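3.2 Where folding happens: the bed as a work surface

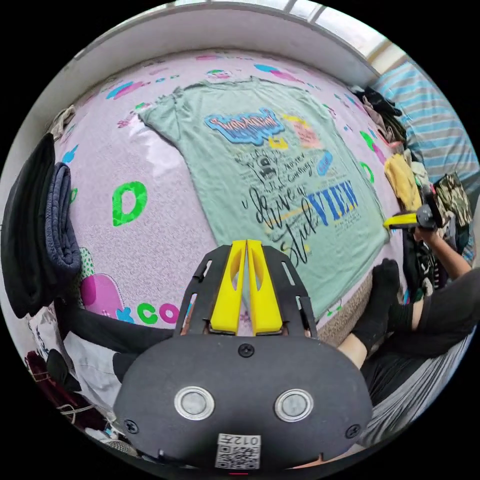

Most of the households in our study did not own a surface set aside for folding. We had expected a table or a bench near the washing machine, and the first version of the interview guide asked about "the laundry area" as if there would be one. By the second week in Peltley that wording had been dropped. People folded on the bed, and they talked about the bed as the obvious place for it.

Of the 27 households that kept a laundry diary for us, more than half named a bed as the usual spot. Six used the couch, and the rest moved between the kitchen table, the top of the dryer and an ironing board left standing. The diaries were kept through August, in two neighbourhoods, Peltley and Lyons, and each entry gave the time of day, the kind of load and where the folding was done. Altogether they gave us 135 entries that were complete enough to code.

The reasons people gave were practical. A bed is large, it is at a comfortable height for anyone sitting or kneeling, and it is close to the drawers the clothes are going into. A made bed is also clean, or at least counted as clean. Several participants would not fold on the kitchen table for fear of crumbs or grease. One mother of three in Lyons put it this way: "The table's got breakfast on it until lunch and lunch on it until dinner. The bed's free all day."

The bed also sets a deadline. Clothes left on it have to be dealt with before anyone can sleep, and about a third of participants described this as useful. Others said the deadline did not work on them at all, and that the pile went to a chair at bedtime and came back to the bed in the morning. We coded this movement as "shifting" and it is taken up again in Section 3.4.

Figure 2. Short-sleeved T-shirt with a large front print, laid face up on a patterned bed sheet. The fabric is slightly wrinkled. Two hand-held grippers with yellow fingers are also in view, one of them in a person's hand.

3.2.1 Laying out

The T-shirt was the garment we looked at most closely. It turned up in nearly every load, and it was the item participants had the firmest views on. We split the task into laying out, smoothing, folding in and stacking. Laying out took more attention than we had allowed for in the first coding scheme, which treated it as part of folding.

Participants differed on which side of the shirt should be up at the start. Those who had worked in clothing shops laid it face down, so that the print ended up on the outside of the finished packet. Those who had taught themselves usually laid it face up, as in Figure 2, and either turned it over partway or folded the print to the inside. The second group were not bothered by losing the print from view. The first group were, sometimes strongly. Rocío Ponce, who carried out the Lyons interviews, noted that two sisters in one household folded the same pile in these two ways and each refolded the other's work.

A printed front helps with laying out in one respect. Lettering gives the eye something to square the shirt against, and participants often straightened the shoulders and then checked whether the words ran level. Plain shirts were straightened by the hem or the side seams. A crowded print, with several logos and lines of small writing, was less help than a single line of large type, and people folding that sort of shirt went back to the neckline.

Stiff or thick prints had their own difficulty. Participants said that a heavy print would not take a crease across the middle, and that the finished packet opened up again in the drawer. Some folded in thirds to keep the crease off the thickest part. One man in Peltley rolled all his band shirts for this reason and folded everything else.

3.2.2 The surface underneath

The bedding itself came up more often than we had planned for. Participants said a bare mattress was too slippery and a thick quilt too soft, so that the shirt sank and the edges were hard to find. A fitted sheet pulled tight was the surface they liked best. Where the quilt was on the bed, eight participants reported pushing it back to the foot end before starting.

Patterned sheets were mentioned mainly by parents folding in children's rooms. A sheet printed with letters, shapes or cartoon figures is busy to look at, and small items such as socks and singlets were said to get lost on it. Larger garments were not affected in the same way. A pale shirt on a coloured sheet can be read easily by its outline even if both are covered in print, and nobody reported losing a T-shirt.

Colour did matter for sorting. Two households kept a plain white sheet for laundry day and spread it over the bed first, partly to protect clean clothes from pet hair and partly to see what they had. Myrtle Kasprzak has described the same habit in her notes on shared laundries in Satham, where the sheet also served as the bundle for carrying everything upstairs.

3.2.3 Smoothing

Wrinkles were handled with the flat of the hand, from the centre of the shirt out to the sides and then down to the hem. Hardly anyone aimed for a flat result. The usual standard was that the sleeves lay open and no fold of cloth was trapped underneath, and small creases in the body were left alone. Participants who ironed said they ironed work shirts only. T-shirts were to be put away "good enough", a phrase we recorded in both neighbourhoods.

Sleeves took more time than the body. A short sleeve tends to fold back on itself, and on a soft surface it has to be pulled out by the end and then held while the other side is done. Older participants with sore hands said this was the step they disliked most — one had given up on it and folded the shirts with the sleeves wherever they fell.

Vaughn Mahmoud coded the smoothing entries and Soudabeh Heydari checked them. They disagreed mostly over where smoothing ended and folding in began, and in those cases we counted the first turn of a sleeve or side toward the centre as the start of folding. The next section deals with that step and with the sizes of packet people made to suit their drawers.

Related items
Heydari and Ponce — Laundry diaries: notes on a paper method
Kasprzak — Carrying the wash: shared laundries in Satham
Szabo — Drawers, shelves and the size of a folded shirt
Mahmoud — Chairs that hold clothes
The Flestine household work survey: questions and coding guide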